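Cooling system > Viscous fan vs thermo fan on the 250 crossflow

Hernonness
Posted 4/4/22
Looking for figures before I pull the front of the car apart again. XD ute, 250 crossflow, alloy head, three-speed auto with the cooler in the bottom tank. Factory viscous hub is tired, freewheels when it should be locked up. Gauge sits fine at highway speed and climbs in traffic. Thermostat and cap were both replaced in March. Radiator was rodded out 1,779 km ago according to my log book.

Options as I see them are a new viscous hub on the original shroud, or a single 16 inch thermo on a relay. I have priced the hub at $142. The thermo kit with the controller is nearly double that once I add wiring. Anyone measured the difference?

Urnanby
Replace the hub. The factory shroud and fan cover the full core and the standard setup was adequate for towing. A single 16 inch thermo leaves a fair bit of the core with no air pulled through it unless you make a proper shroud, and most people don't.

Check the shroud to blade gap while you are there. Blade should sit half in and half out of the shroud. If someone has fitted the wrong water pump it will be out.

Akolgo
Disagree. I ran a thermo on the same motor for years with a fabricated shroud and never had it move off the middle of the gauge. The fan is off above 60 km/h and the engine is noticeably quieter. Wire it through a 40 amp relay with its own fuse, 6 mm auto cable minimum, earth back to the battery and not the radiator support.

Controller sensor goes in the top hose side. Mine cuts in at 92 and out at 86.

Fosura
Both will work. What is the alternator? The original one on these won't keep up with a 16 inch fan, headlights and the heater blower at idle. I measured 12.1 volts at 800 rpm in drive with everything on. You would need to budget for a bigger alternator as well, and then the hub looks cheap. 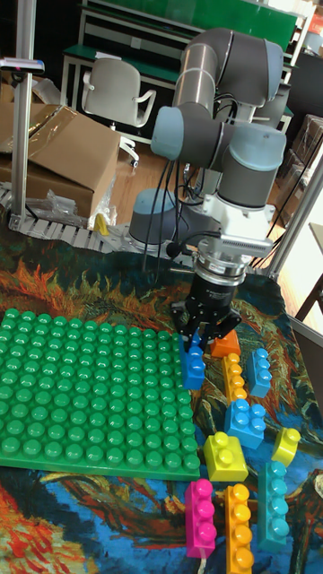 Gripper lowered to the blue block, green baseplate at left.

Hernonness
Alternator is original as far as I know. That changes the sums. Is 12.1 at the battery or at the fan plug?

Fosura
At the battery. At the fan plug it was lower again, 11.6, and I was using decent cable. Airflow drops off quickly with voltage on those motors.

Akolgo
Fair point on the alternator, I had already upgraded mine. I would still call it money well spent on a 40 year old ute. Mine was $478 all up including the alternator, shroud material and relay.

Urnanby
That is $336 more than a hub to end up with the same temperature on the gauge. If the symptom is climbing in traffic and the hub freewheels hot, the fault is already found. Fit the hub, then test it with the bonnet down in drive for 20 minutes before spending anything else.

Also check the lower hose still has its spring. With no spring it can suck flat when revved and you will chase it for weeks.

Hernonness
Spring is there, just had a feel. Ordering the hub. Does it need to be stored upright before fitting?

Urnanby
Yes, upright, same way it sits on the pump. Left flat on a shelf they can leak silicone past the seal. Torque the four studs evenly and spin it by hand before the belt goes on.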